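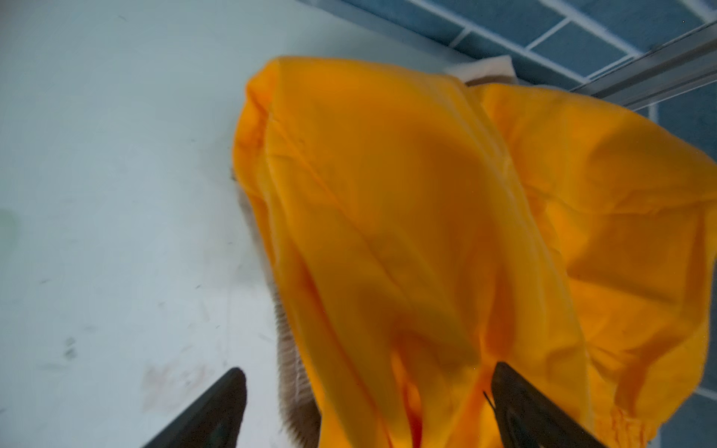
Cedemano Textile Reuse Center
June 29, 2024
The Center has updated its guidance on donated rainwear and light jackets. A summary follows in this thread. (1/7)

Cedemano Textile Reuse Center
Rainwear is accepted at both the Akell and Enholm counters. Garments must be fully dry when handed in. Damp items will be returned to the donor at the counter. (2/7)

Cedemano Textile Reuse Center
Please empty all pockets, close zippers and snaps, and fold each jacket with the hood turned inward. Bright colors should be bagged apart from beige and white knitwear — dye transfer remains a frequent cause of rejection. (3/7)

Cedemano Textile Reuse Center
Elastic at cuffs and hems should be stretched by hand before donation. If it does not spring back, place the garment in the repair bin. Thin woven shells with small tears also go in the repair bin. (4/7)

Cedemano Textile Reuse Center
Do not iron or tumble dry coated fabrics before bringing them in. A wipe with a cloth and lukewarm water is sufficient for most marks. Fabric softener should not be used. (5/7)

Cedemano Textile Reuse Center
Each household may bring 2 bags per visit. The Enholm storeroom has space for 700 garments and will pause intake when that limit is reached. Notices will be posted on this account. (6/7)

Cedemano Textile Reuse Center
Sorted rainwear will be held for the October distribution. Children's sizes are especially requested. Questions regarding large donations may be directed to the Akell counter during opening hours. (7/7)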